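Week 9 handout: hand-held grippers, round one

Room 208, same as last time. Bring your notebook, and please wear something with sleeves that won't catch, because the straps on the rigs grab loose fabric like crazy.

OK, so last week was all about arms, and I got carried away and we never reached the part I was most excited for, so that's what we're doing now. We have two kinds of hand-held gripper to try against each other, the Truvama pair and the Lockyer pair, and by the end of the session I want you to have an opinion about them. A real one, with numbers behind it, and I'll happily argue with you over it!

What we're comparing

Both pairs do the same job. You squeeze, the fingers close, and a camera works out where your hand is from the coded squares on the marker cube. The fingers are where they part ways. The Truvama ones are curved and rounded, which feels lovely on anything soft or lumpy. The Lockyer ones are straighter and thinner, so they get into tight spots, but they slide off round things in a way that will make you want to throw them (please don't, I signed for them).

Back in April I ran the same tasks on the Sonstead arm with both finger shapes bolted on, and I came away thinking the curved ones were better at everything. Then I let a couple of students from the Fultstead lab section try them by hand and they beat me on half the tasks with the straight fingers. So I no longer trust my own ranking, and I'd like yours before I tell you any more of mine.

How a trial goes

A trial lasts 14 seconds by the timer on the rig. I know that sounds stingy. The first time you do one you'll spend most of it lining up your hands, and that's fine, that's part of what we're measuring. You start with both grippers open over the table, the fingers pointing at the tabletop, and you don't touch anything until the clock is running. When time is up, you stop where you are, even if you're halfway through a lift. Set the thing down gently and call out the result.
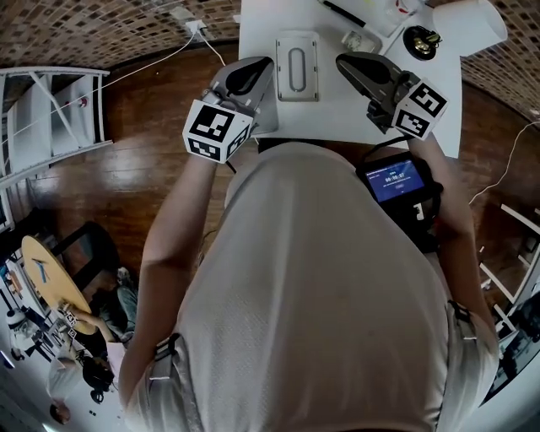 The thing I keep seeing is people working with their elbows pinned to their ribs. It feels steady, and for small moves it is, but you lose most of your reach and you start bending your wrists to make up for it. Once the wrist bends far enough, the marker cube turns its good faces away from the camera and the tracking gets jumpy. Let the elbows float a bit. Step closer to the table if you need to - you're allowed to move your feet!

Two hands also means two sets of problems. If you're right-handed, your left gripper is going to be the lazy one. It'll hang around half closed while the right does all the work, and then when you need it to hold something still, it's in the wrong place. Try giving the left hand the first move in every trial. It felt horrible to me for the first few goes and then it got much better.

What to write down

For each trial I want the gripper pair, the object, whether you finished, and how many times you dropped or lost the object. Then one line in your own words about how it felt. Don't skip that line. "Felt like chopsticks with mittens on" was more use to me last year than a whole page of times, because it told me the finger pads were too thick for flat objects, and I'd been blaming the squeeze.

Do your flat objects first, then your round ones. Swap gripper pairs halfway and go through the same objects again in the same order. Yes, you'll be better the second time around just from practice. Half of you will start with Truvama and half with Lockyer so it comes out even when we pool the results, and if you forget which half you're in, ask me before you start (last term three people guessed, and I had to throw their sheets out).

Flat things

A word on these, since they cause the most grief. If something lies flush on the table, coming straight down on it gets you nowhere with curved fingers. They meet above the edge and close on air. What works for me is to pin one side with the left gripper, tip the other side up a hair with the right, and then slide a finger under. With the straight fingers you can sometimes go right in at the edge, although you'll scrape the table and it makes an awful noise.

I haven't found a good way to do very thin pieces with either pair. If you find one, show me and I'll put it in next year's handout.

Checks before you start

Squeeze each gripper all the way closed and let it spring open a couple of times. If it sticks, swap it. Wipe the marker cube with the dry cloth, only the dry one. Make sure the cable has enough slack to follow your wrist when you reach all the way forward, then tuck the spare bit under the strap. And look at the timer before every trial. It should be back at zero, and it won't reset itself.

For next time

Pool your results with your bench partner and come with 2 claims you'd be willing to defend, one about each gripper pair. Keep them small. "Curved fingers are better" is too big to check. "I lost round objects less often with the curved fingers" is something we can put on the board and look at together. Leave your trial sheets in the tray by the door on your way out, and plug the rigs back in to charge.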